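Protokoll der Arbeitsbesprechung Projekt Kurngate
Teilprojekt Greifen mit handgeführtem Werkzeug
Februar, Beginn 9:30 Uhr, Ende 11:50 Uhr
Anwesend: Gruppe Datenerfassung, Gruppe Lernverfahren, Werkstatt, ein Gast vom Standort Mitley. Standort Oltudby war ab 10 Uhr zugeschaltet, der Ton kam erst beim zweiten Versuch.

TOP 1 Protokoll der letzten Sitzung

Angenommen mit einer Korrektur: Unter TOP 4 muss es »Öffnungsweite« heißen, nicht »Öffnungszeit«. Der offene Punkt zur Ablage der Kalibrierdateien ist erledigt, die Dateien liegen jetzt im Projektordner neben den Rohdaten.

TOP 2 Stand der Aufnahmen

Die Datenerfassung meldet 600 aufgezeichnete Demonstrationen für den ersten Satz. Damit ist das Ziel für Februar erreicht, und das mit einer Woche Luft — große Freude in der Runde! Nach der automatischen Prüfung bleiben 594 übrig. Bei den sechs aussortierten Aufnahmen fehlten Zeitstempel, in allen Fällen am Ende einer Sequenz. Die Werkstatt vermutet einen Wackelkontakt am Kabel zum Speichermodul und tauscht es bis zur nächsten Sitzung.

Anschließend hat die Gruppe Lernverfahren dieselben 594 noch einmal von Hand durchgesehen. Weitere neun fielen heraus, weil die Kameralage nicht zuverlässig rekonstruiert werden konnte. Für das Training stehen also 585 Demonstrationen zur Verfügung. Oltudby fragt, ob die neun wirklich verloren sind. Antwort: für die Bahn ja, für das Vortraining des Bildteils lassen sie sich ohne Weiteres verwenden. Oltudby hätte sie dafür gern und bekommt sie über die gemeinsame Ablage.

Kurze Diskussion über die Benennung der Aufgaben. Mitley verwendet andere Kürzel als wir, was beim Zusammenführen schon zweimal zu doppelten Einträgen geführt hat. Einigung auf die Mitleyer Kürzel, die Umbenennung macht ein Skript.

TOP 3 Ergebnis des ersten Vergleichs

Der Hauptpunkt des Vormittags. Verglichen wurden zwei Varianten desselben Verfahrens. Variante A sagt absolute Greiferposen im Raum der Kalibrierung voraus, Variante B sagt die Bewegung relativ zur aktuellen Greiferpose voraus. Datensatz, Bildauflösung und Trainingsdauer waren gleich. Getestet wurde am Arm in Lyons an einem Tisch, der in den Trainingsdaten nicht vorkommt.

Variante B erreicht 84 Prozent erfolgreiche Griffe. Variante A liegt deutlich darunter und scheitert vor allem dann, wenn der Tisch zwischen zwei Läufen etwas verschoben wird. Das haben viele von uns erhofft, aber kaum jemand hat es so klar erwartet. Besonders schön: Die Bewegungen von Variante B sehen auch im Anflug ruhig aus, ohne das Zittern aus der letzten Versuchsreihe. Die Videos aus Lyons wurden zweimal gezeigt, einmal davon auf Wunsch der Werkstatt in halber Geschwindigkeit.

Nachfrage aus Mitley, ob der Abstand zwischen den Varianten an der Kalibrierung liegen könnte. Die Gruppe Lernverfahren hält das für möglich und will Variante A mit neu eingemessener Basis wiederholen. Bis dahin wird die Zahl intern verwendet, aber nicht weitergegeben.

Oltudby weist darauf hin, dass die Wertung »erfolgreich« in Lyons etwas großzügiger ist als bei uns: Dort zählt ein Griff auch dann, wenn das Objekt beim Anheben in den Fingern rutscht, solange es nicht fällt. Wir übernehmen für den Wiederholungslauf die strengere Regel und werten die vorhandenen Videos danach noch einmal aus.

TOP 4 Bildqualität der Greiferkamera

Anlass war die Frage, wie viel das Modell bei einem nahen, hellen Untergrund überhaupt noch aus dem Bild holen kann. Die Gruppe Lernverfahren hatte dazu einzelne Ansichten herausgesucht, und es wurde lebhaft diskutiert, teils am Bildschirm, teils mit dem Werkzeug in der Hand.

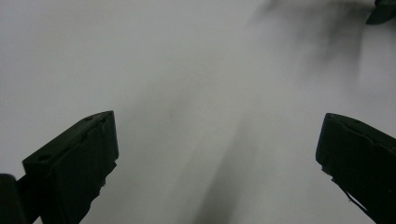
Für die Schätzung der Kameralage brauchen wir Bildpunkte, die sich von einer Ansicht zur nächsten wiederfinden lassen, und sie müssen zur Umgebung gehören. Merkmale am Werkzeug selbst bewegen sich mit der Kamera mit und verraten über deren Bewegung nichts. Die beiden dunklen Finger mit ihren kleinen runden Löchern heben sich scharf genug vom hellgrauen Grund ab, um eine Merkmalssuche anzuziehen, während die glatte Fläche dazwischen fast nur weiche Schatten bietet. Vorschlag der Gruppe Lernverfahren: eine feste Maske über den Fingerbereich legen, die nur bei der Lageschätzung gilt. Für das Training der Greifstrategie sollen die Finger im Bild bleiben, denn daran kann das Modell die Öffnungsweite ablesen. Der Vorschlag fand sofort Zustimmung.

Die Maske muss die Finger bei jeder Öffnungsweite abdecken. Eine einzige großzügige Form kostet viel Bildfläche, eine mitlaufende Maske braucht dagegen eine verlässliche Zuordnung zur gemessenen Weite. Die Werkstatt bietet an, das Werkzeug einmal langsam von ganz offen bis ganz geschlossen durchzufahren und die Umrisse in festen Schritten zu speichern. Damit wäre die mitlaufende Variante ein Nachmittag Arbeit. So beschlossen.

Schatten: Oltudby berichtet, dass weiche Schatten auf hellem Untergrund bei ihnen gelegentlich als Merkmale durchgehen und die Lage langsam wegziehen. Bei uns wurde das bisher nicht gezielt untersucht. Mitley schlägt vor, in Phasen mit wenig Textur stärker auf die Beschleunigungsdaten zu vertrauen und das Bild erst wieder voll zu gewichten, sobald genug stabile Punkte da sind. Das klingt gut und ist mit dem vorhandenen Code schnell zu probieren. Offen ist die Schwelle. Es soll zunächst eine feste Zahl sein, kein gelernter Wert, damit wir verstehen, was passiert.

Eine Änderung der Belichtung wurde ebenfalls angesprochen und zurückgestellt. Solange der Vergleich aus TOP 3 läuft, bleibt an der Kamera alles, wie es ist.

TOP 5 Werkzeug

Die Werkstatt möchte vor dem zweiten Satz alle Fingerauflagen einmal prüfen und bei Bedarf ersetzen. Kein Widerspruch. Gewünscht wird außerdem, jeden Tausch mit Aufnahmenummer einzutragen, damit sich ein Sprung in den Daten später zuordnen lässt. Ein Feld dafür kommt ins Aufnahmeformular.

Der zweite Griff mit der schmaleren Handauflage ist fertig und ging herum. Er liegt deutlich besser in der Hand, vor allem bei langen Sitzungen, und wird ab sofort parallel benutzt. Das Gewicht ist gleich geblieben. Lyons bekommt den dritten, sobald die Schrauben da sind.

TOP 6 Planung des zweiten Satzes

Der zweite Satz soll Aufgaben enthalten, bei denen zwei Griffe aufeinander folgen. Aus Mitley kommt der Wunsch, helle und dunkle Untergründe gleichmäßig zu verteilen und beides im Formular zu vermerken. Wird übernommen. Zum Umfang gab es zwei Meinungen: gleich viel wie im ersten Satz oder weniger, dafür an mehr Orten. Die Mehrheit neigt zu mehr Orten, auch weil das Ergebnis aus Lyons so viel Lust darauf macht — ein fremder Tisch, und es läuft! Entscheidung, wenn der Wiederholungslauf ausgewertet ist.

TOP 7 Verschiedenes

Der Rechner im Aufnahmeraum ist fast voll. Bitte Rohdaten nach dem Hochladen löschen, aber erst nach Prüfung der Summen. Die Kurzfassung für den Zwischenbericht wird gemeinsam mit Oltudby geschrieben, der Abschnitt zum Verfahren ist schon im Entwurf vorhanden.

Aufgaben bis zur nächsten Sitzung

Werkstatt: Kabel am Speichermodul tauschen, Fingerauflagen prüfen, Umrisse für die Maske aufnehmen.
Lernverfahren: Variante A neu einmessen und wiederholen, Videos nach strenger Regel werten, mitlaufende Maske einbauen.
Datenerfassung: Formular um Untergrund und Teiletausch ergänzen, Kürzel vereinheitlichen.
Mitley: Beschreibung der Gewichtung mit Beschleunigungsdaten schicken.
Oltudby: Beispiele für wandernde Lage bei Schatten bereitstellen.

Nächste Sitzung wieder um 9:30 Uhr, Einladung folgt. Bitte Mikrofon vorher testen.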